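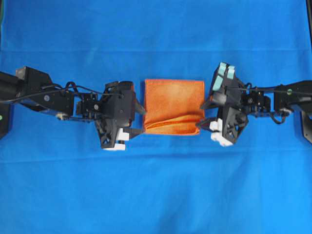

Orange microfibre towel, folded, on a blue cloth.

23rd September

I have stopped buying kitchen roll. We used to get through a big pack every month and most of it went on wiping up tea, so when the last pack ran out I didn't replace it. It has been eight weeks now and I thought I'd write down how it has gone.

The first job was finding enough cloths. I already had a few microfibre ones from when I used to wash the car, plus two old bath towels that had gone thin in the middle. I cut the towels into squares and ran a zigzag stitch round the edges. I skipped the stitching on four of them to see if it mattered. It does – they shed bits all over the filter in the washing machine.

Then there was the question of where to keep them. Clean ones go in the drawer under the kettle, where the tea towels were. Used ones hang over the side of a bucket by the back door until they are dry, then drop in. If they go in wet the bucket smells by the second day, and in warm weather sooner than that.

Washing is simple enough. Cotton goes in with the towels at 60. Microfibre goes in separately at 40 with no fabric softener, which clogs the fibres and leaves you with a cloth that pushes water about. I ruined two good ones that way years ago when we lived in Brutbridge and never worked out why until I read the label on a new pack.

Some things are still awkward. Bacon fat is the main one. I now drain it on a slice of stale bread, which Poul Vigfúsdóttir told me her mother always did, and the bread goes out for the food waste. Cat sick is the other. I keep a stack of old newspaper for that and don't want to discuss it further.

Windows have been better than before. One damp microfibre cloth, one dry one, no spray. The glass in the back door used to be all streaks when the sun came round and it isn't now.

I haven't worked out the money properly. The thread was the only thing I bought, and the washing machine was going on anyway. I still need to sew up those four squares, and I'd like a lid for the bucket before October. The hardware shop had one but it was for the next size up.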